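Home | Features | Machinery | Print & Label | Archive | Subscribe

The Case Against the Faster Rewinder

Finishing departments keep buying speed. Few of them can say where it goes.

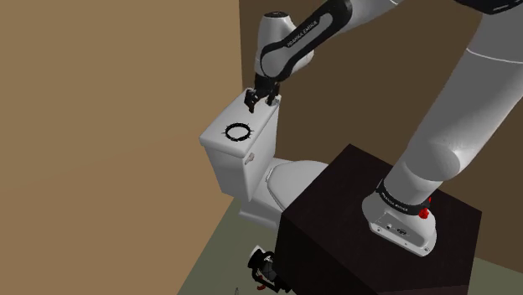 Computer rendering: a Franka Emika arm above a toilet tank.

Walk into any small label converter that has bought equipment in the past few years and you will hear a number before you get a cup of coffee. The number is the top speed of the rewinder. At a shop in Dranden I heard it three times in the first ten minutes: 108 meters a minute, up from 40 on the machine it replaced. The old one was still in the corner with a tarp over it.

I asked how many finished rolls went out the door per shift before and after. There was a pause, and then someone went to look for a clipboard. The clipboard said 2 more rolls an hour on short jobs. On long jobs the gain was better, but the shop doesn't get many long jobs.

This is a familiar story in finishing, and the sellers of machinery are in no hurry to tell it. Top speed is measured on a full roll of well-behaved paper with no splices, no missing labels and an operator who does nothing else. Most of the work in a shop like the one in Dranden is short runs on three or four different materials. The web spends a good part of the shift standing still while somebody changes a core, trims a tail or hunts for the right knife setting.

Fustberg, which makes the machine in question, puts the speed on the first page of its brochure in type you could read from across a parking lot. Changeover time isn't on the first page. It isn't on the second either. When I called and asked for a figure, I was told it depends on the operator. That may be so, but fuel economy depends on the driver and car dealers manage to print a number anyway.

Hukside takes a different line. Its sales sheet talks about "effective output," a phrase I was ready to like until I read the footnote. Effective output turns out to assume one core size all day. Take that away and you are back to guessing, with a nicer chart.

Then there is the matter of tension. Rewinders in this class are sold with what gets called automatic tension control, and the phrase covers a lot of ground. On some machines it means a sensor reads the web and a motor answers. On others it means a spring and a brake that somebody set at the factory. Both wind a decent roll at low speed. Push the second kind toward its rated limit on thin film and the roll starts to telescope, so the operator turns the dial down and leaves it down. I have seen a piece of tape next to a speed dial with a pen mark at well under half. The tape looked old.

Obradović, a family-run maker whose machines turn up mostly secondhand in this country, sells a plain rewinder with a modest rating and a swing-out shaft. It is ugly and the manual is badly translated. The shaft lets you pull a finished roll without walking around to the other side. One plant manager told me that her crew fights over who gets to run it. She has newer and faster equipment six feet away.

I don't want to oversell it. The counter drifts, the guards rattle, and parts came slowly enough last September that she was down for most of a week. A converter with a steady diet of long runs should buy the fast machine and be happy with it.

For everyone else, the useful test is dull. Bring your own material to the demo, including the one that gives you trouble. Bring some 32 small rolls' worth of real orders with mixed core sizes. Ask to have your own operator run them, and keep the sales rep's hands off the machine. Start the clock when the first core goes on and don't stop it until the last roll is boxed.

Two of the dealers I spoke to said they would be glad to set that up. One of them asked whether the rolls could all be the same size.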